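Progress report to the Cirkine fund: comparing grippers for glassware handling
Prorkside bench, 19th July

Hello all,

Second report, and a cheerier one than the first, I promise. When I last wrote I was still waiting on parts and grumbling about delivery slots. Since then both arms have gone up, both have been set to zero more times than I care to remember, and I've finally got on with what you gave us the money for, which was finding out which fingers are any good at holding glass.

Quick reminder of the plan. We had two finger sets to compare: the slim ones that came from Rungrueang and the wider padded ones I cut myself. Each set was to do 300 grasps on the same mix of glass, with Linus (our controller, for anyone new to the list) choosing the speed and me choosing the squeeze. The slim set is finished. The padded set has got to 235, and I'd have liked it done by now, but the pads started to peel and I had to stop and glue them again. Different glue this time. So far so good!

Now the bit I expect you'll skip to. The slim fingers are better on necks and worse on everything else. They go round a narrow neck and stay put, and they don't need much room to get in, so I can leave the racks where they are instead of clearing a path first. On wide, straight-sided things they're a pain. The beaker tends to turn as it comes up, and if it turns it tips. The padded ones hardly notice a beaker but they're too fat to get between two tubes in a rack, and I've knocked more tubes with them than I'd like. We broke 8 pieces over the whole period, all of them tubes or small beakers, and the replacements came out of the consumables line without any fuss.

I've also had a go at the squeeze settings. I began far too firm (nerves, mostly) and have been creeping down a little each day. Glass on black rubber wants less force than I'd guessed, and the lighter setting is kinder to the wrist joint as well. The right arm was running hot at the end of long sessions and that has calmed down.

Money: we're under on travel and a touch over on fingers and pads. I'd like to move the spare travel money across if you're happy with that. Nothing else needs a decision from you.

Coming up in the next stretch: finish the padded set, then try 2 arms together, one steadying while the other lifts. I'm looking forward to that one, although the timing in Linus needs work and I'm not going to rush it. I also want a proper go at the pipette, which I've been putting off.

Neck grips are where I've spent most of this fortnight, and the order of work is now settled: flask first, then beaker, then tubes. The approach comes in from the side with the fingers level and closes just under the mouth, because a grip lower down on the slope slides. With the right gripper shut on the neck and the Erlenmeyer's base still flat on the black cloth, the mouth sits just clear of the fingers, and I've made that the standard starting pose for every flask lift. The left arm waits with its fingers open until it's needed. I'll send the full table of grasps when the padded set is done, and do shout if you'd like the raw logs before then.
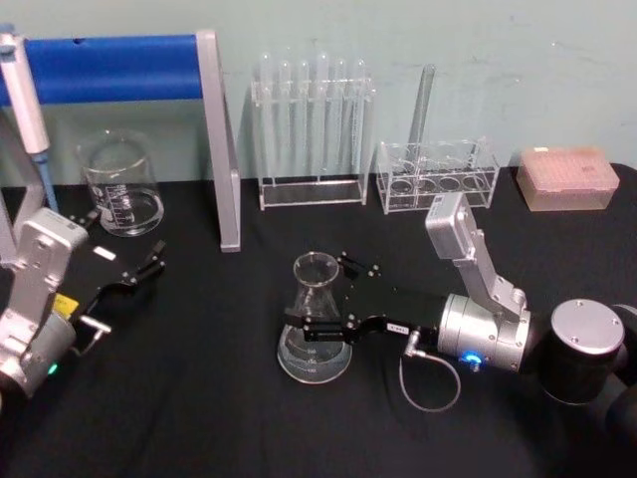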